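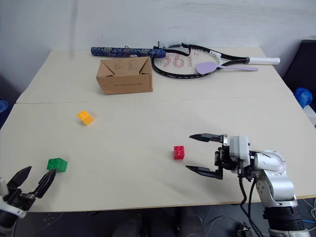
Two-arm brick pickup: how much should I vary between demos?

Posted in: Teaching by Demonstration

seamline_sue
17th June

Hello all, long post ahead, so get yourself a coffee. I've been lurking since October and this is my first real project, so please be gentle (but not so gentle that you let me waste another month!).

The task is as plain as I could make it. Red, green and yellow toy bricks on the near half of the table, two arms, and I steer the arms by hand to pick up a brick and set it down again. I'm recording every run to train a policy on afterward. I've got 48 good episodes so far, and by good I mean I didn't fumble, sneeze or knock a brick onto the floor.

My trouble is that I don't know what to change from one run to the next. I've been moving the bricks around and turning them at different angles, but the stuff on the far panel has stayed put the whole time: the cardboard box, the long blue tube, the tennis racket with the spatula on top of it. I put those there on purpose as clutter. Now I'm wondering if the policy will just learn that red bricks live in front of a tennis racket. Should I be shuffling them every run, or every so often, or should I take them off altogether until the basics work?

pocketgopher
Welcome! Lovely first post, and you're further along than I was at 48 episodes, when I was still arguing with my wrist cable.

I'd clear the far panel. I know people love clutter these days, but you have three colors, two arms and a human driver who is still learning the controls, and that's already plenty of variety for a small set. Get it picking reliably on a bare table and then bring the racket back. When I did my cup stacking for the Masden project I went the other way, threw everything on the table from the start, and spent weeks not knowing if my trouble was the clutter or my own sloppy driving. (It was my driving.)

oldmillroad
I'm going to disagree with the gopher here, in a friendly way. If you train on a bare table and add clutter later, you'll end up recording most of it over again. Keep the clutter and move it. I do it every 20 episodes: take everything off, put it back somewhere else, swap one item for something from the kitchen drawer. It takes me no time at all and I rather enjoy it.

What I'd look at first is the seam between your two table panels. Sue, do any of your bricks ever sit across it? Your yellow one is pretty close. Mine used to catch on the join when the finger pushed it, and the policy picked up a funny little hop from me lifting over the edge each time.

seamline_sue
Oh, that's interesting, and a bit embarrassing given my user name! I've been steering clear of the seam without ever deciding to. I went back through the recordings last night and there isn't a single brick on it in the whole set.

pocketgopher
Then leave it out and say so in your notes. A gap you know about is fine.

oldmillroad
Or put a few in! Ten minutes' work. I really don't think she should be training around a line that runs right across her table.

tinwhistle_dd
Coming in from the Sedgwick lab side of things, where we collect by the truckload, so take this with salt. Our last set was 2,000 episodes and I'd still swap half of it for better starting poses. Sue, do both of your arms always begin in the same spot with the grippers open? If so, start some of them higher, some off to the side, some with the jaws nearly closed. That helped us more than anything we ever did with the background.

Also decide now which arm takes which brick. If the green one is right beside the left gripper and you sometimes reach across with the right arm anyway, your policy is going to dither between them. Ours did. It was painful to watch.

seamline_sue
I do reach across sometimes, when my left hand gets tired. Okay, new rule: nearest arm takes it, and if I'm tired I stop and have a sandwich.

pocketgopher
Good rule. I still say clear the racket.

seamline_sue
Here's what I'm going to do, and you can both be cross with me. Next batch is 20 runs on a bare far panel and 20 with the clutter moved around, all with mixed starting poses, and a few bricks on the seam in each. I'll train 2 policies and post how they get on.

oldmillroad
Not cross at all! Label the batches before you start, though. I have a folder called "new new bricks" and I couldn't tell you what's in it.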